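Minutes, Automation Club, cable sorting project, May
Start: 3:10 p.m.
Location: Gilura workshop, bench 2
Status: draft until approved at the next meeting

## 1. Previous minutes

Approved with one correction. The entry budget for the Keltance student competition is $353, not $335. The corrected figure has been entered in the project log.

## 2. Workcell and cable task

The task is unchanged: two arms, loose cables on a white table, green baskets as destinations. Each cable must end up fully inside a basket, with no part hanging over the rim. The mechanical and software groups reported together.
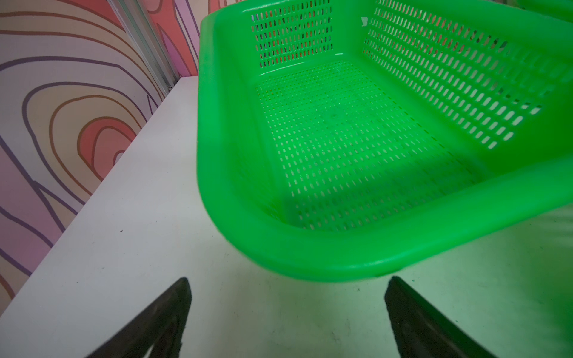
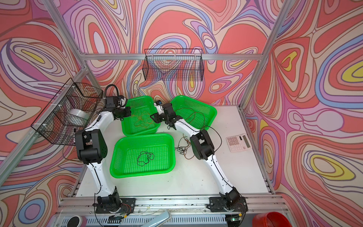
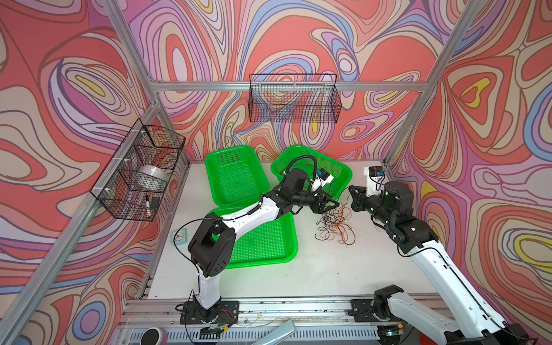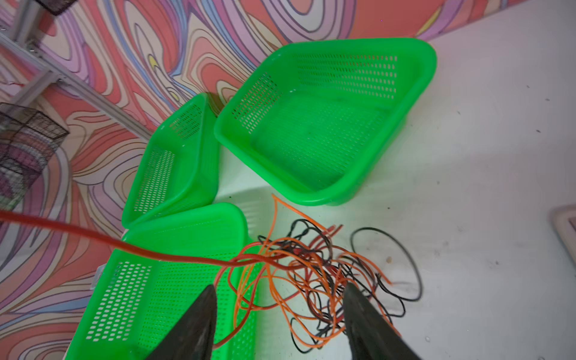

Mohamedi objected to the rule as written. A cable that rests on the rim at the end of a run should earn partial credit, in Mohamedi's view, as the grasp and the transfer have both been completed by then and only the release is at fault. Scoring it as zero hides which stage needs work.

The software group replied that the Keltance rules score only the final state. After discussion it was agreed to keep two scores for practice runs:

- Competition score: cable in or out, per the Keltance rules.
- Stage score: grasp, lift, transfer and release marked separately.

The stage score is for club use and will not appear in the entry report.

## 3. Tangled cables

Most of the discussion concerned cables that are knotted together at the start of a run. Two methods were put forward.

Method A: one arm holds the bundle near the table while the other pulls a single strand upward. Slow, but either arm can take either role.

Method B: one arm lifts the whole bundle, and the second takes the lowest free loop. Faster on short cables. On long cables the two grippers come close together and the software stop is triggered.

Decision: Method A is the default. Method B stays in the code behind a setting and will be tested again when the minimum distance between the grippers has been reviewed.

## 4. Practice data

The log contains 52 practice runs. Of these, 10 have no stage notes and can't be scored under the new scheme. They will be kept in the log and left out of the averages.

File names must include the method letter from now on. Runs saved without it will be returned to the operator for renaming.

## 5. Jerkus

Jerkus, the club's run scheduler, still drops the last command when a run is paused and resumed. The fault can be repeated. A patch is in review. Until it is merged, a paused run is to be ended and started over, and the operator is to note the pause in the log.

## 6. Actions

| Item | Group | Due |
|---|---|---|
| Add stage score columns to the log | Software | Next meeting |
| Review minimum gripper distance | Mechanical | Next meeting |
| Merge Jerkus patch | Software | Before the next practice session |
| Draft section 2 of the entry report | Documentation | End of May |

## 7. Other business

A request to add a third cable length to the practice set was deferred. The key to the parts cabinet is to be signed out on the sheet by the door.

Meeting closed at 4:25 p.m.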